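Wem gehört der Refrain?

Wie ein Radiosender im Tal die halbe Welt auflegte – und warum die Bänder jetzt fast weg sind

Von Mirjam Zwahlen

Urer, Januar. Im Keller riecht es nach Essig. Schlechtes Zeichen, sagt Gunārs Mets, das sind die Bänder. 1291 Stück, Regal bis unter die Decke, beschriftet mit Kugelschreiber, manche gar nicht. Das Archiv von Radio Munine, in den Siebzigern jede Nacht ab 23 Uhr auf Sendung. Cumbia, Highlife, lettische Chöre, Schlager aus Brünn. Alles hintereinander, ohne Ansage.

Mets hat damals die Technik gemacht. Kam über Umwege, blieb. »Wir hatten kein Konzept, wir hatten Briefe.« Hörer schickten Platten, Kassetten, einmal eine Spule aus Valparaíso in einer Keksdose.

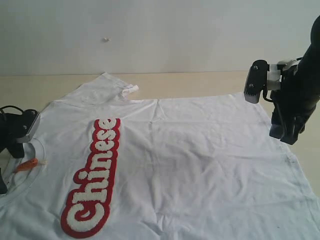

Weisses T-Shirt mit rot umrandetem Schriftzug »Chinese«.

Die Briefe liegen heute bei Zdislava Ondrejka, Medienhistorikerin in Bradberg. 3838 hat sie erfasst, 113 davon aus Übersee. Ihre These: Die Globalisierung der Ohren lief nicht nur über die grossen Labels. Kleine Sender, Tauschpartner, Porto. Abundio Ayala etwa, Plattenhändler, legte jeder Sendung eigene Notizen bei – wer spielt, wo getanzt wird, was der Text meint. Munine las das vor, meistens falsch ausgesprochen.

War das Austausch oder Selbstbedienung? Ondrejka zögert. Tantiemen flossen kaum, Namen fehlen auf vielen Bändern. Libor Vondráček sieht es strenger. Er hat für das Label Hájek 28 Aufnahmen neu herausgegeben und sucht seit Jahren die Erben der Musiker. »Erst fragen, dann pressen.« Bei der Hälfte ist er fündig geworden, beim Rest liegt das Geld auf einem Sperkonto. 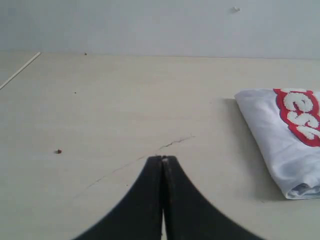 Zuletzt geändert: Januar, 16:40 Uhr

Und der Keller? Muss geräumt werden, das Haus wird saniert. Bradberg würde die Bänder nehmen, aber nur digitalisiert. Mets hat eine Maschine, die noch läuft, und eine für Ersatzteile. Er schafft zwei Bänder am Tag, an guten Tagen drei. Angefangen hat er mit den unbeschrifteten.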